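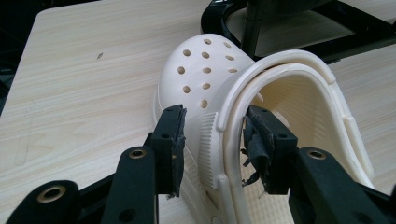 Replacing the Finger Pads on a Hand-Held Gripper

Posted January 2, 2024 | 10 comments | 2 shares

This page covers stripping and relining the fingertip pads on a two-finger, linkage-driven hand gripper of the kind used to record grasping demonstrations. The procedure was written for the Lamell hand tool we built in the shared shop at Clitmont. Other printed grippers with screw-on tips should be similar.

When to replace

Check both pads before each recording session. Frayed edges alone are acceptable. Replace the lining when flaps hang off the inner face, because loose strands catch on the object at release and the log shows a grasp that lasts longer than it did. The two sides do not wear evenly. On shoes, the finger that goes inside the opening takes more damage than the one on the outer wall. The pad on the right in our setup is torn and peeling while the left is only worn at the edges. Reline both anyway so the thickness matches.

Parts and tools

Rubber sheet, 2 mm
Contact adhesive
Isopropyl alcohol and lint-free cloth
Small screwdriver to fit the tip screws
Sharp knife, steel rule
Spring clamps

Procedure

1. Power down the Voltia logger and unplug it from the tool.

2. Open the fingers fully. Remove the screw from each fingertip and pull the pad off the linkage. Mark the pads L and R on the back.

3. Peel off the old lining. Scrape the remaining adhesive with the back of the knife blade. Do not sand the plastic; it rounds the corners and the new lining will lift there first.

4. Wipe the gripping face with alcohol and let it dry.

5. Cut the rubber slightly oversize. Apply adhesive to both surfaces, wait until tacky, press together and clamp overnight.

6. Trim flush with the knife held square to the pad. Any overhang will fray.

7. With the pads off, move each finger through its travel and feel for play at the bushings. Brass bushings should sit flush in the printed holes and not turn in them. Clean out any grit.

8. Refit the pads. Tighten until snug. The screws go into plastic and will strip.

Checking the result

Close the fingers with nothing between them. The faces should meet along their full height. Then grip a foam clog with one pad inside the opening and the other on the toe, lift, and hold. Repeat on the heel strap, which is narrower and shows up any misalignment.

Finally, rerun the width calibration in Thevar. Ours read 677 closed before the work and 490 after, in raw encoder counts. Old recordings keep the old value; do not overwrite it.

Comments (showing 2 of 10)

gantryrat: Would silicone tape do instead of sheet? I have a roll left over.

padwear: Tried it in October. It slid off sideways under load. Sheet has held for over 10 sessions.

We use cookies to remember your settings. Accept | Manage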